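Moment magazine: progress report to the Keronen Fund
Reporting period: spring and summer issues

Dear friends at the Keronen Fund,

We promised you a report after the second issue of the grant year, and we are very glad to be writing it with both issues printed, mailed and (mostly) paid for. It has been a terrific six months for Moment. The summer number is the fattest we have ever put out, the letters page is alive again, and we have found writers we had never heard of a year ago and now can't imagine doing without.

Subscriptions

When you made the grant we had 300 paying subscribers, and many of them had been with us since the stapled days. We now have 572. The biggest jump came after the joint offer with Coro, the poetry quarterly, which let readers take both magazines for a year at a reduced price. We were nervous about it. Coro prints long poems and very little else, and our readers like stories and the odd cranky essay. But the offer brought in 245 new names for us, and Coro tells us they did nearly as well from their side. A lot of the new people wrote in to say which magazine they had read first, and why, and we have been enjoying those notes all summer.

The other new subscribers came through bookstore tables, the website and two readings. Renewals are the part we still need to work on. Our reminder letter goes out too late, after the last issue has already landed, and people forget. Starting in November it will go out with the next-to-last issue of each subscription, along with a return envelope.

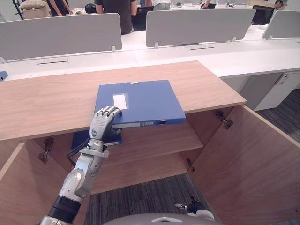
Submissions were open for one month this time, and we paid a reading fee to our outside readers for the first time, entirely out of your grant. It made a huge difference! Stories came back with real comments on them, and we answered every writer before the summer issue went to press. We still work partly on paper, at the request of several contributors who don't use email, and those manuscripts live in ring binders like the blue one on the cabinet until a decision is made. The new online form has taken over everything else. It had a bad first week, when it swallowed attachments over a certain size, but the fix was simple and we wrote to the people affected and asked them to send again.

The issues

Spring carried our translation section, which we had talked about for years and never had the money to do properly. Translators were paid the same page rate as authors. The section ran longer than planned, so we held one essay over to summer, where it sat better anyway next to the piece on ferry timetables.

Summer was the fiction issue, with 10 stories, four of them by writers who had never been in print before. We used the Unnithan Press for both issues, and the paper is a step up from what we had - less show-through, and the spine holds when you open it flat. Unnithan also let us move our proof date by a few days when a late correction came in. Please look at the cover of the summer copy we have enclosed. We love that green.

Money

Spending is close to the budget you approved. Contributor fees are slightly over, on account of the longer translation section, and design is slightly under. Postage is the one that hurts. Overseas copies now cost us nearly as much to mail as they do to print, and we will have to raise the overseas price next year. Domestic subscribers will see no change. A full statement is attached.

What comes next

The fall issue is at the copyediting stage and the winter issue is half chosen. We would like to run the offer with Coro again in the new year, this time with a shared evening of readings to go with it, and we are looking for a room. We would also like to move a small amount from design to contributor fees so that the translation section can come back in spring. Could you let us know if that change needs a formal request, or if a note in this report is enough?

Extra copies of either issue are yours for the asking.

With thanks and very good wishes,

The editors, Moment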